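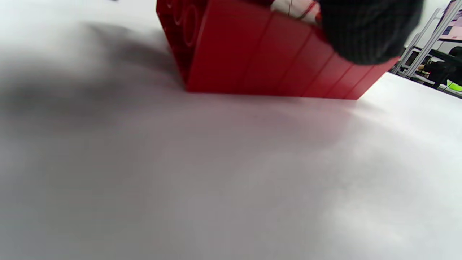

One of the big red ones. Grooves are where the jam lives.

How to wash a family's worth of toy bricks

Ours came from my sister-in-law Regula in two feed sacks, 117 bricks in all, and smelt of cellar. It took an evening and most of the patience in the house.

You will need a bath, washing-up liquid, an old toothbrush, a mesh laundry bag and every towel you don't care for.

1. Sort first. Anything with a motor, a battery or a sticker goes in a separate pile and gets a damp cloth only. Stickers float off and turn up on the cat.

2. Run the bath warm. You should be able to leave your hand in it without making a face. Very hot water can warp plastic, and a warped brick fits nothing but the bin.

3. Add a squirt of washing-up liquid. A squirt. I once used what was left in the bottle and spent the night rinsing.

4. Soak for 23 minutes, or one episode of whatever the children are watching.

5. Scrub the grooves and the undersides with the toothbrush. Label the toothbrush afterwards. Severin will tell you why, if he's speaking to me.

6. Rinse in cold water. Small pieces can go in the mesh bag and be swished about.

7. Shake each big brick hard, then stand it hollow side down on a towel. Turn them over before bed and leave them until the next day. Bricks put away wet smell of pond by August.

For felt-tip marks, try a dab of plain white toothpaste on a cloth. It shifts most colours, though green seems to be for life.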